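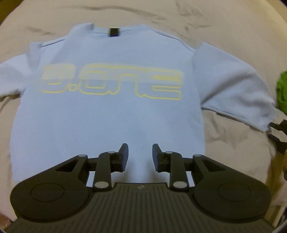
図1 淡い青色の半袖シャツ(前面を上にして広げた状態)

神経内科学各論 第4回 配布資料
群発頭痛の診断と急性期治療

1. 位置づけ
群発頭痛は三叉神経・自律神経性頭痛(TACs)に分類される一次性頭痛である。同群には発作性片側頭痛、持続性片側頭痛、SUNCT/SUNAが含まれる。鑑別の基本は発作の持続時間と頻度、およびインドメタシンへの反応性とする。

2. 診断の要点
・一側の眼窩部、眼窩上部または側頭部の重度の痛み
・未治療で15〜180分持続
・同側の結膜充血、流涙、鼻閉、鼻漏、眼瞼浮腫、前額部の発汗、縮瞳、眼瞼下垂のいずれか、または落ち着きのなさ・興奮
・発作頻度は2日に1回から1日8回まで
片頭痛では体動を避けて臥床する患者が多いのに対し、群発頭痛では発作中に歩き回る、体を揺するなどの行動がみられる。問診では必ず発作中の姿勢を尋ねること。

3. 検査
診断は病歴に基づく。ただし初発例では頭部MRIを行い、下垂体および海綿静脈洞近傍の病変を除外する。ホルネル徴候が発作間欠期にも残る場合は、頸動脈解離を考慮して頸部血管も評価する。

4. 急性期治療
(1) 100%酸素吸入。リザーバー付きマスクを用い、座位で15分間。
(2) スマトリプタン皮下注。虚血性心疾患、脳血管障害の既往、コントロール不良の高血圧では禁忌。
内服薬は効果発現が遅く、短時間の発作には適さない。慢性閉塞性肺疾患の合併例では、高流量酸素によるCO2ナルコーシスに注意する。

5. 予防療法
群発期の開始後、早期に導入する。ベラパミルが第一選択となることが多いが、房室ブロックの有無を確認するため、投与前と増量時に心電図をとる。効果が出るまでの橋渡しとして、副腎皮質ステロイドの短期投与または大後頭神経ブロックを用いる。群発期中は禁酒を指導する。

6. 演習用症例(Stefanou担当分)
47歳男性。2月に入り、毎晩午前2時に左眼窩部の激痛で覚醒する。持続は1時間。左眼の流涙と鼻閉を伴い、発作中は室内を歩き回る。喫煙歴あり。発作間欠期の神経学的所見に異常なし。
検討事項:TACs内での鑑別、必要な画像検査、トリプタン投与前に確認すべき既往。次回はNieminenが持続性片側頭痛を扱う。第2節の時間基準を復習しておくこと。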